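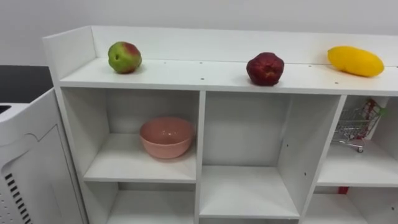

Last changed: 4/28/22

Home Storage, Unit 3: open shelving

Fruit kept on a flat top should have space between the pieces. Turn each one every 2 days or so. 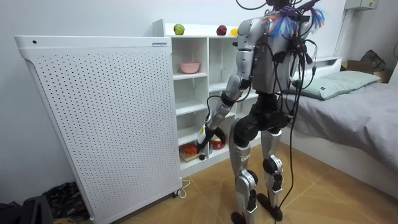
Fig. 2. White cube shelving against the back wall.

Put low compartments to use for things you seldom need. Bowls go higher up – a wide rim chips easily. 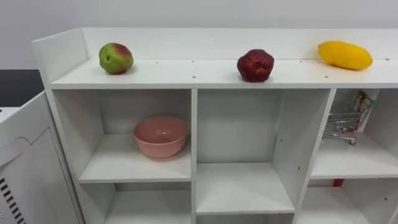 Exercise for September

Draw your own unit and label every cubby. Allow 30 minutes, and leave one cubby

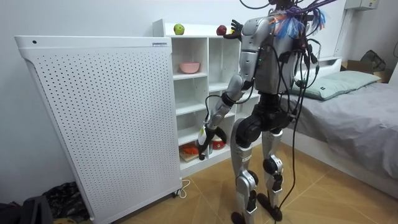

free for later. Hand the sheet in at the Sinard room.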